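Why I Keep Buying From Small Shops

When I moved to Nitdale, it had 48 small shops on the main street. Now many people order everything from home, and I understand them. It is cheaper, and the box comes in 3 days.

But I think we lose something with it. In the shop, the seller shows me how to hold the thing and lets me try before I pay. Last October I paid 90 dollars for a lamp in Eramau, and the owner spent a long time explaining the switch to me. No web page has done this for me.

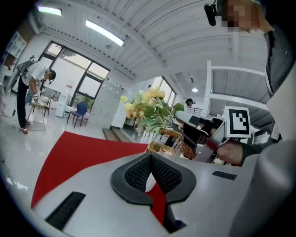 A hand on the grip, over a glossy floor.

Of course I cannot ask every family to pay more. I ask only that they go one time in a month to a real shop and talk with the person there.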